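Can a robot arm tidy up a playroom yet, or should I keep doing it myself?

Posted in Home & Garage Automation by Nazma Hettiarachchi

I have two kids under five and a living room floor that I cross in slippers with hard soles, for reasons any parent of block owners will understand. Every evening at 7:30 I put blocks in a basket. Every morning they're out again. I did some math on how many evenings of this I have left and then closed the calculator.

My brother-in-law works in a small machine shop and says they just got an arm that loads parts all night without complaint. He thinks I could pick up a used one for 2,000 dollars, bolt it to a low table, and have it put the blocks away while I sit down like a person. I found one listed at 1,395 with a gripper included, from a seller called Jadora, who answers every message with "works great."

So is this a thing people do now? I don't need laundry folded. I don't need dinner. I need small solid objects to go from a flat surface into a basket. I can code a little (spreadsheets, mostly) and I'm handy with a drill.

Nistby_garage

Short version, no. Buy a bigger basket.

Longer version, the arm your brother-in-law has is loading the same part from the same spot all night. Your kids do not put things in the same spot. Also an arm bolted to a table can reach the table, and you said floor. Also please don't run a used industrial anything near toddlers. I have an Oshima vacuum robot and it is defeated by a sock about twice a week, and vacuuming is the one chore they've had years to work on.

Tomoyo Shibata

I'll be a bit kinder than the garage, though he's right about the toddlers. That part isn't negotiable. Proper shops put these things behind guards, and the people in those shops have been taught not to lick the equipment.

It helps to split your chore up, because some of it is easy now and some of it is horrible. Moving a rigid cube from a table to a basket is the easy end. Flat sides, doesn't squash, doesn't roll off, and a simple two-finger gripper can usually get hold of it. If you always put the block on the same mark, you hardly need any software. I got that far in a weekend with a hobby arm and felt like a genius until lunch.

Then I moved the block an inch. The arm went to where the block used to be, closed on air, carried the air to the basket, and released it very carefully.

So now you want a camera, and the camera has to agree with the arm about where things are. I spent 3 weeks of evenings on that. Bright colors on a plain background are a big help, so clear the rug and the cat out of view. Shadows will cause trouble you don't expect. Mine kept reporting a second, darker block right beside the real one. Baskets are fussier than they look too – if the arm comes in low it catches the rim and drags the whole thing across the table, and if it comes in high the block bounces. Mine is in the laundry room now. It is used as a place to hang socks.

Soft stuff is where I'd stop entirely. Stuffed rabbits, doll clothes, the blanket fort. Even the tablecloth can be a problem if it rucks up and the gripper takes a pinch of it along with the block. The shop arm gets a bare metal fixture, you get a household.

What I'd do in your place: skip the Jadora listing, get a small hobby arm if you really want one (the Salum kits are slow and weak, both of which I mean as praise), and set it up on a desk behind a door that locks. Start with 2 blocks and one basket. Give them some space from each other so the fingers don't knock one over while going for the other. Keep the basket in one place and tape it down.
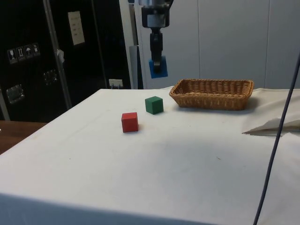
Once you can do that ten times in a row with the blocks set down wherever you like, add a third block and see how you feel about the hobby. It will still be slower than you are. My arm's best time for one block was long enough for me to make toast, and the kids will have emptied the basket by then anyway. For the actual living room, I'd look into whether the five-and-unders can be bribed. Raisins worked on mine until July.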